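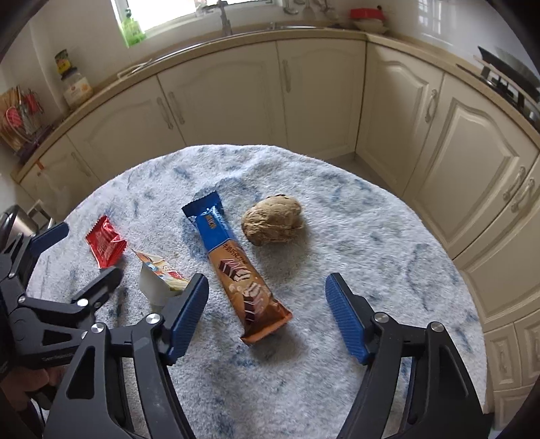 O barómetro da minha sogra

Quando casei, há muitos anos, a minha sogra deu-me um barómetro de parede. Naquele tempo eu falava pouco português e pensei que era um relógio avariado, com um ponteiro só. Fiquei com vergonha de perguntar. Durante dois invernos ele ficou no corredor e eu passava por ele sem olhar.

Agora olho todos os dias. Às sete da manhã bato no vidro com o dedo, de leve, como me ensinou a vizinha, e escrevo o número num caderno. Na quarta-feira marcava 1023 e o céu estava limpo, muito azul. Dois dias depois desceu para 1008 e eu levei o guarda-chuva, embora o telemóvel prometesse sol. Choveu às três da tarde. Confesso que senti um certo orgulho, como se tivesse sido eu a fazer a chuva.

O caderno é da marca Bogale, de capa dura, com 110 folhas. Comprei-o na papelaria Irton, que fica perto da paragem do autocarro. Em cada linha ponho a pressão, o vento (fraco, médio ou forte, porque não tenho aparelho para medir) e uma palavra sobre o dia. Esta última parte é a que me custa mais. Em fevereiro escrevi «cinzento» tantas vezes que comecei a procurar sinónimos no dicionário: pardo, baço, plúmbeo. «Plúmbeo» é uma palavra bonita, mas quando a disse na padaria a rapariga olhou para mim com pena.

Na terra onde cresci também se falava muito do tempo, mas de outra maneira. Bolon fica a mais de 2000 metros de altitude e lá o meu pai olhava para os bois, para o fumo, para a cor do monte ao fim da tarde. Não havia números. Ele dizia «amanhã vem água» e recolhíamos a roupa. Às vezes enganava-se, e então a culpa era dos bois.

A quem quiser começar um caderno assim, aconselho a escolher sempre a mesma hora. Eu no princípio escrevia quando me lembrava e depois não conseguia comparar nada. Também convém deixar uma margem larga, para acrescentar coisas mais tarde. Na minha margem já há uma receita de sopa e o número do canalizador.

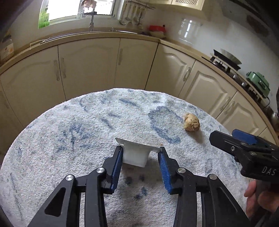 O que ainda não percebo

O ponteiro dourado, o que se move à mão, serve para marcar a leitura anterior. Isto já aprendi. O que não percebo é a palavra «Variável» no meio do mostrador. Variável em que sentido? Se alguém souber explicar-me com frases simples, agradeço muito nos comentários.

Para a semana quero escrever sobre o termómetro Dorden que comprei na feira e que mostra sempre dois graus a mais do que o da farmácia.

Wubit Araya

Este site utiliza cookies para melhorar a sua experiência. Ao continuar a navegar, aceita a nossa política de cookies. Aceitar | Saber mais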